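HOUSEHOLD CHORE READINESS CHECKLIST
Picking up, holding and putting away
Used for the Jarkstead walk-through, 23rd October

Please read each line slowly and write your comments while the job is fresh in your mind. Pencil is fine. The Elham sheet from May had good ticks and hardly a word beside them, and we were sorry about that.

1. Stop button within reach of a grown-up
Yes. Tested before each job, and again after lunch.

2. Finger pads clean and firmly seated
Yes, with a comment. Wipe them between jobs, please — lint travels.

3. Flat things on soft bedding
Not yet. A book on a rumpled blanket is still a harder ask than it sounds, and I would keep this one supervised. Fingers that press down can take up a fold of cloth along with the cover. Busy prints should stay on the test list, as most families own at least one.

4. Upright bottles
Pass, with care. Grip low, squeeze gently, and try full, half-full and empty bottles separately, as thin plastic behaves so differently in each.

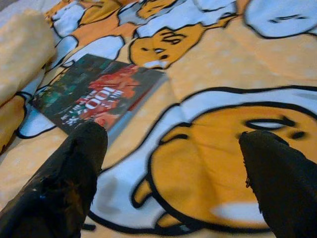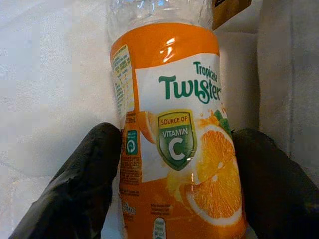 Prarkau Home Safety Notes, Issue 20, page 7

5. Caps and lids
Not attempted. Leave the box blank, and kindly don't write "fail" for something we never asked of it.

6. Pouring
Not attempted. I'd want a tray, a towel and a good deal more patience than I had left by then.

7. Clear floor and no trailing cords
Fixed on the spot. One cord was taped down by the door; please check the tape next time, it was the cheap kind.

8. Log kept
Yes. Entry 727 in the Serrano binder, blue tab.

General comments
Would I leave it alone to tidy a bedroom? No, dear reader, I would not, though I'd happily have it fetch and hold while I was in the room folding. Bottles are coming along nicely. Bedding is where I still find myself hovering — so items 3 and 4 should be run again together, with the same pads, before anyone signs the back sheet.

Open items: 3, 5, 6, and the tape.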